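I finally have a laundry system on the balcony and I am way too happy about it

So for those of you who've been following along since the move, you'll remember that the new apartment has no dryer. It has a washer, squeezed in next to the kitchen sink, and it has a balcony. For the first month I was draping wet shirts over dining chairs like a college student, and by July I'd had enough of sitting down to dinner on a damp towel.

First thing I did was buy a rack. I went back and forth between the Drilto and the Neltano for ages (I have a spreadsheet, don't judge me) and ended up with the Neltano, mostly because it folds flat enough to slide behind the bedroom door. The Drilto holds more but it's 93 inches long when it's open, and I'd have had to climb over it to get outside. It was 75 dollars, which felt like a lot for some bars, but I've used it nearly every day.

Then came the basket question! I used to have one of those tall plastic hampers with the lid that never sat right. It cracked in the move. I wanted something round, something I could carry on one hip, and something I wouldn't mind leaving out, given that the balcony is right there when you're on the couch. My friend Zhenhua Deng has had a woven one for years and swears by it, so I went woven too. Stripes, cream and a sort of gray-brown, with a pattern around the rim. It goes so well with the gray tile that people think I planned it. I let them think that.

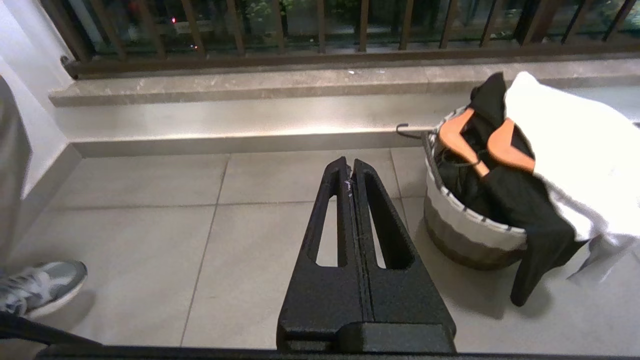
Anyway, the routine. I do the wash in the evening after work, when it's cooled off a bit, and hang everything before bed. Towels go on the outside bars, shirts on hangers off the ends, socks wherever they'll fit. In the morning I bring the basket out, put it down by the step, and take things down in the order I'd put them away – so bedroom stuff last, on top. If I do it in the wrong order I end up with underwear in the linen closet, and yes, that has happened.

A few things I've learned, in case you've got a balcony and no dryer as well:

Wipe the railing before you let anything touch it. I didn't, and my good white pillowcase now has a stripe on it that has survived two washes and a soak. These days I keep an old rag out there just for the bars.

Sweep the floor first. Light gray tile hides dust like you wouldn't believe, and then you drop one black sock and it comes up looking like a hamster. I go over it with the little broom and then a damp cloth along the bottom of the step, where the fluff likes to gather.

Don't hang sheets on a windy night. I lost a fitted sheet to the bushes and had to go down in my slippers and ask the downstairs neighbor if I could crawl through her plants. She was very nice about it.

Shake out your woven basket once a week. Lint gets down in the weave and sits there until you put clean black pants on top of it. I turn mine upside down over the trash and give it a few good smacks, very satisfying.

What's left to sort out is the clothespins. I bought a bag of 300 from Jenari – they were cheap, I got carried away – and I've used maybe a tenth of them. They're in a shoebox at the moment. I've seen a hanging pouch at Kyriakidis, the hardware place near the bus stop, but it only comes in bright orange and I'm not sure I can live with that next to my nice stripes. If anyone sews and wants to trade a pouch for a LOT of clothespins, leave me a comment.

Next post will be the kitchen shelves, if the brackets ever get here.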